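Plant watering rounds: new schedule from January

Dear clients of Latuheru Office Greens,

Starting in January, our watering rounds will change a little. Until now Tirta Mandagi visited all the offices on the east side alone. The number of pots on his route has grown to almost 800, and this is too much for one person. From now on Yusri Ong will take the upper floors of the Bravo building and all the offices on Pimer Street. Tirta keeps the rest.

For you it means the following. If your office is in the Bravo building, the visit will be in the morning, before 10. Please leave the meeting rooms unlocked, also the small ones. Last month we could not reach three big ficus plants and they lost many leaves.

Please do not water the plants between the visits, even when the soil looks dry on the top. The pots have a tank inside, and the roots drink from below. If you see small flies near the soil, write to Els Lambrechts and she will send sticky cards with the next round.

The monthly price stays the same. Clients who want to exchange a plant can do it once in the year without extra cost, and Ngan-ling Chang can bring you the list of what is in our greenhouse now. 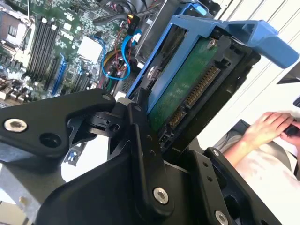
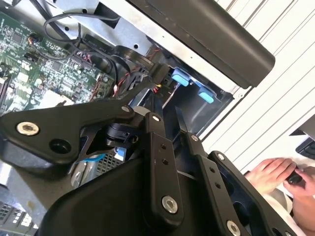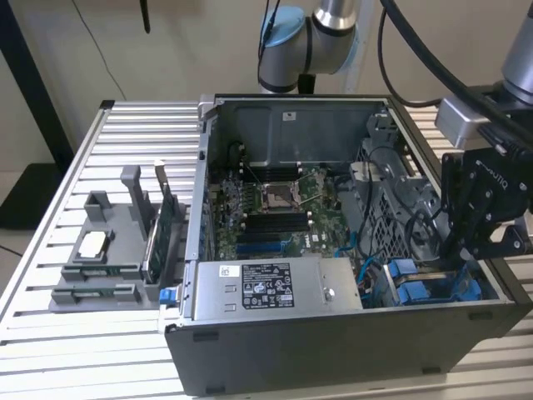

Last picture: desktop computer with the side panel removed.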